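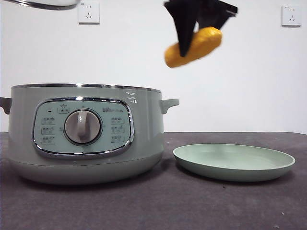
Yellow thing up, plate underneath, green pot on the left. Fixed camera.

Welcome to the gallery page for the pot task! I keep getting asked for pictures from the Brotton planner work and I keep sending people log files instead, so I finally sat down and put a couple up. I write the planning side, Aldana Montecinos does the perception, and Khairul Krishnan owns the controller and most of the swearing.

The job is easy to say out loud. Objects go between pot and plate, the lid goes on or comes off, and the software has to work out the order and the paths by itself. In August we were still hand-placing waypoints for every single move (I have a text file with 241 of them, please don't ask to see it). Now the planner gets a goal, a rough model of the table and a list of things it must not hit, and off it goes.

The carrying height took me longer than anything else. My first cost function loved short paths, so it would drag whatever it was holding right past the pot rim with almost no clearance. Perfectly legal, horrible to watch! I added a penalty that grows as the held object gets near the rim, and the paths got taller and a bit slower. Khairul would like the speed back. I would like to sleep, so the penalty stays for now.

The other half was teaching the collision checker that a held object is part of the arm. Before that fix it only checked the fingers, and anything long sticking out on either side simply didn't exist as far as the planner was concerned. We attach a padded box to the gripper once the grasp is confirmed and drop it again on release. Padding is 15 mm, which Aldana says is generous - she's right, but her pose estimates wobble on rounded shapes and she knows it.

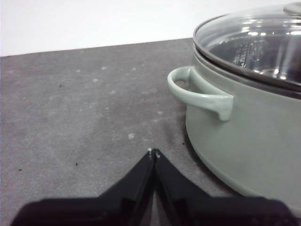 Wrist view, fingertips just left of the pot. Glass lid on, handle above and to the right of the tips.

Wrist views are Aldana's department. Clear lids are miserable for depth: you get reflections off the shiny metal inside and the point cloud fills up with junk. She masks out the glass now and fits a circle to the dark rim instead, then the planner gets the lid as one solid disc. Side handles are modeled as plain boxes, so we lose the gap in the loop, and I'm fine with that until somebody asks me to thread something through it.

Replanning runs at 30 Hz when Vumatura (our scene server) is behaving. When it isn't, the arm holds its last safe target and waits. Sebastián Gaete is rewriting that part and I'll add more pictures when his branch is merged.

Page last touched 21/01/2022.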